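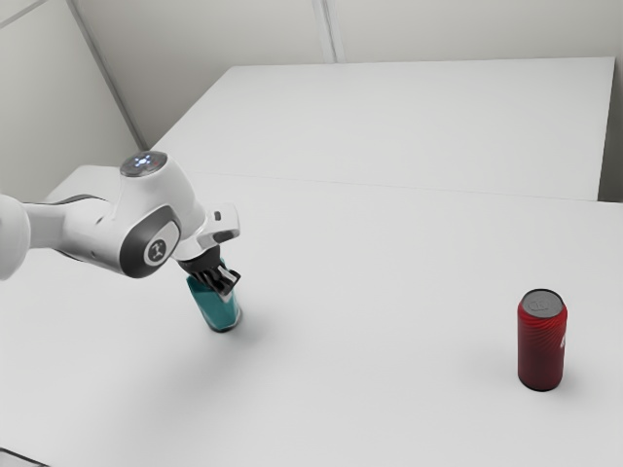 Progress report, second period
27 March 2020

Hi all,

This is the second report on the Tovard cabin pressure controller work, and it's longer than the first because more went on. I've kept the order the same as last time so you can lay the two side by side: where the test program is, what broke, the paperwork, money, and what I need from you. If you only have a few minutes, read the part on the outflow valve and then skip to the requests at the end.

Where we are with testing

When I wrote to you last, the controller had been through bench testing at Dumholm and we were waiting on a slot in the altitude chamber. We got the slot, and then we got a better one when another customer moved out, so we've been in the chamber much more than planned. The count as of this week is 977 simulated flight cycles on the one controller, each cycle being a climb, a short cruise, a descent and a landing. The target for this phase was lower than that, so I'm calling the endurance part done even though I'd like to keep running while the chamber is free (it costs us very little once it's set up, and I'd love to see what shows up with more time on the clock).

The climb schedule behaves the way we wanted. On the old controller you could see the cabin rate wander a bit just after top of climb, when the bleed source changes over. It never went outside limits, but it was the kind of thing passengers feel in their ears and crews write up. The new logic starts easing the valve before the changeover instead of chasing it afterward, and the trace through there is nearly flat. I'm very happy with that one! It took us most of the winter and three goes at the filter.

Descent is less tidy. In a normal descent everything is fine. In a step descent with a long level segment partway down, the controller re-plans its landing schedule, and for a moment after each re-plan it asks for a slightly steeper rate than it needs. Then it settles. It's inside the requirement, so strictly speaking I could leave it alone, but airlines flying into busy terminal areas will see step descents all day long and I don't want to ship it like that. There's a fix in the next software load. I haven't seen it run in the chamber yet so I won't say more.

The emergency descent case passed on both channels. So did the switchover from channel one to channel two with the cabin climbing, which was the test I was most nervous about going in.

The outflow valve

OK, so this is the bad news part. Late in the run we started getting intermittent position disagreement flags between the valve and the controller. At first I was sure it was our software, and we lost several days going through the monitor code line by line. It was the valve. The position sensor connector had a pin that wasn't fully seated, and with enough temperature swing it would open up for a fraction of a second and then come back.

We pulled the second valve and found it was perfectly OK, so right now I'm treating it as a build problem with one unit and not a design problem. The supplier agrees, but I'd expect them to say that, and I've asked for the assembly records for the whole batch before I close it. I've also asked for a pull test on every pin in that connector from here on. They grumbled about it and then said yes.

The good side is that the controller did exactly what it was meant to do every time the flag came up. It held the last good position, compared against the other channel, and handed over cleanly. That's a fault we would never have thought to inject in quite that way, and we now have real data on it. I've added it to the formal test list.

Schedule effect is small so far. The failure cost us 15 working days all told, counting the time I spent blaming the wrong thing. We had float in this phase and it has eaten most of it.

Hardware

Two qualification units are built and sealed. One is at Dumholm waiting for vibration and the other is at Tosholm waiting for the electromagnetic work. I had hoped to have both tests under way by now. The vibration table is booked but the lab has gone to reduced staffing, as you can all imagine, and they won't confirm dates past the next week or so. Tosholm is still open, with people split into shifts, and they've told me to send the cable harness anyway so that they can set up as soon as they have a crew. It went out on Monday.

A small change since the last report: we moved the vent on the lower cover. The old position was fine on paper, but with the unit in its rack and the harness fitted, you couldn't get a hand in to clean the screen without unplugging the whole thing. A mechanic pointed it out in the mockup in maybe ten seconds. The drawing is updated, both qualification units have the new cover, and the older development units will just stay as they are.

Weight is up slightly over the target, mostly from the thicker cover. We can get it back out of the mounting tray, but that means touching the tray analysis again, and I'd prefer to wait for the vibration results before I open that up. If the tray turns out to need stiffening I don't want to have done the job twice.

Paperwork and certification

The certification plan is agreed. The safety assessment is in its second draft and I've got comments back on most of it. The comments are fair. The biggest one is about how we show independence between the manual backup and channel two, which share a length of wiring near the overhead panel. We always knew about that shared run and had argued it was acceptable. The reviewers would like it separated, and having looked at the routing again, I think they're right and it's not that hard. It adds a bracket and a bit of wire. I've started the change.

Software reviews are keeping up, just barely. Everyone is working from home and we've moved the code reviews to calls with a shared screen. They take longer, though I'd say people are reading the material more carefully beforehand, so we may keep some of that. Trace from requirements to tests is complete for the normal modes. For the degraded modes there are still gaps, which I'll be filling in over the next few weeks while the labs are quiet.

Zabala, who are doing the independent look at the monitor software, sent their first findings. There were 2 major items. One is already fixed. The other is a disagreement about how long the pressure sensor can be stale before we throw it out, and we're still talking. They want it shorter, we think shorter gives nuisance switchovers in turbulence. I have chamber data that I think supports us, and I've sent it over with a note - if they still want the shorter time after seeing it, I'll take the change and we'll retest.

Money

We're slightly under for the period, and please don't get excited about that. The vibration lab hasn't invoiced because it hasn't done anything yet, and nearly all the travel was canceled in March. Take those two out and we're a touch over, mostly chamber technician hours from the valve hunt. I expect the travel money to stay unspent for a while. I'd like to move a portion of it into test hours, and I've put that in the requests below.

The extra wiring bracket and the pin pull tests come out of the hardware reserve. Neither is a big number. The detailed sheet goes to finance separately as usual.

What's next

Next up is the new software load with the descent fix, back into the chamber for the step descent cases, then a repeat of a sample of the endurance cycles to be sure we haven't upset anything. After that it depends on the labs. If vibration opens up first, we do that, and if the electromagnetic crew at Tosholm is ready first, we do that. The units are independent so the order doesn't matter to us.

The flight test aircraft is a bigger question. The installation slot was penciled in for early summer. I haven't heard that it's off, but I haven't heard that it's on either, and the hangar isn't answering many emails. I'm planning as if it slips and will be delighted to be wrong.

What I need from you

First, a yes on moving part of the travel budget to chamber hours. An email is enough.

Second, a decision on whether I can keep the chamber at Dumholm past the end of the current booking. They've offered to hold it for us at the present rate, but they want to hear soon.

Third, somebody on your side who can get an answer about the hangar slot. I've tried the front door and you probably have a better phone number than I do.

The chamber traces and the valve failure write-up are in the shared folder, along with the updated risk list. The connector has gone on it and the climb changeover item has come off. Call me if anything in here is unclear. I'm at home like everybody else, and the mornings are quieter.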